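Low-top sneaker

A low-top sneaker is a casual shoe with a rubber or foam sole and an upper which ends below the ankle bone. It came from sports footwear, but today it is worn mostly for walking, office work and school. White leather is the most common form, and in many shops the word "sneaker" without other explanation means this type.

Construction

The upper is cut from several pieces and sewn together. The front piece, called the toe cap or vamp, often has a group of small holes. These perforations let some air pass, although in many modern models they are mainly decoration. Along both sides of the opening are the eyelet rows, usually with six to 8 eyelets in each row. The laces are flat or round. Flat laces keep a knot better and are usual on leather models.

Under the laces lies the tongue, a separate padded piece which protects the top of the foot from pressure. The tongue is fixed only at its lower end, so it can slide to one side during walking. Some makers add a loop in the middle of the tongue, and the lace goes through it to hold the piece in place.

The collar is the upper edge of the opening. It is padded and lined with textile, often a mesh, while the outside stays smooth. The lining is the part that wears out first, above all at the heel, where the foot rubs when the shoe is put on without opening the laces.
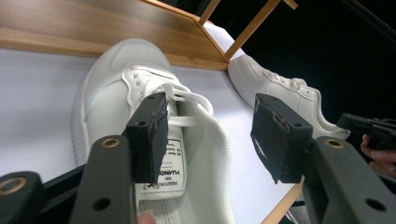
The midsole is the thick layer between the upper and the ground. In a cupsole shoe it rises a little over the edge of the upper and is stitched to it all around – this stitching can be seen as a line on the side. In a vulcanized shoe a rubber strip is glued on and heated, and there is no stitch. Cupsoles are heavier but last longer.

Labels

Most sneakers carry a label on the tongue, printed or woven. It can show the name of the maker or the designer, and on the inner side the size, the country of production and the materials. Labels printed on white fabric become hard to read after some months of wear. The size is therefore often repeated on the box or under the insole.

Regional makers

In the town of Billulura the sewing of leather sneakers began as a side activity of the glove workshops. The largest of them, Tiwari, had 236 workers in its best year and made uppers for other brands. Its model Sidetti, a plain white shoe with 2 rows of eight eyelets, is still produced in small numbers by the successor firm Dotix. The factory closes every August for repair of the machines.

Care and storage

Leather uppers are cleaned with a soft brush and a damp cloth. The laces are taken out and washed by hand. The mesh lining should dry slowly in open air, with the tongue pulled forward, as heat from a radiator can make the leather stiff and the glue weak. White shoes are better stored on a shelf away from direct sun – the midsole turns yellow with light and age, and this change cannot be fully removed at home.

See also: Cupsole, Plimsoll, Shoelace, Tongue (footwear)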